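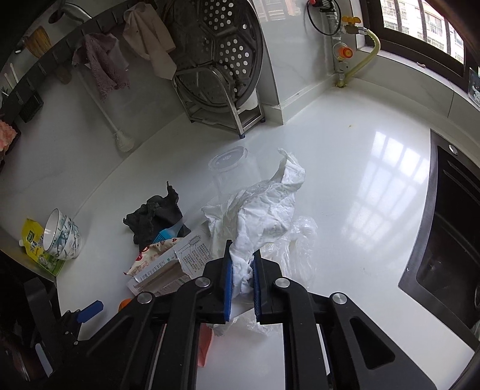
One resident at Rultard Court wrote in to ask whether the paper and card left on the kitchen worktop could go straight in the blue sack, or whether it all had to be sorted first. The short answer is that it has to be sorted, and the same goes for the plastic bags and wrappers that end up mixed in with it.

The shared kitchen is used by everyone on the floor, and the worktop has been filling up again. From now on the weekly clear goes in the order below. It takes one person less than an hour.

Rubbish and recycling

Flat, clean cardboard goes in the blue sack. Tear large boxes down before you bring them through. Used paper towel goes in the general bin, as do snack wrappers and packets, open or not, if they have been left out overnight. Plastic bags are kept in the drawer under the kettle if they are clean. We took 70 out of that drawer in August, so please don't add to it unless you mean to use them.

Cloths and small utensils

Dark cloths are for the worktop and light ones for drying. A cloth left bunched up on the side stays damp in the middle and starts to smell, so hang it on the rack or put it in the wash bag. Basting brushes need hot water and washing-up liquid right down between the bristles - a quick rinse leaves the oil behind. Glasses can be left upside down to drain, but put them away before you go to bed. 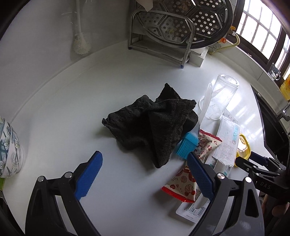
Detergent and supplies

The Holub shop on the corner has stopped selling the large bottles, so we are moving to refills. The kitchen fund stands at £200 after the last order. Put receipts in the Trivero tin by the door and write your room number on the back.

The next newsletter will have the dates for the oven clean.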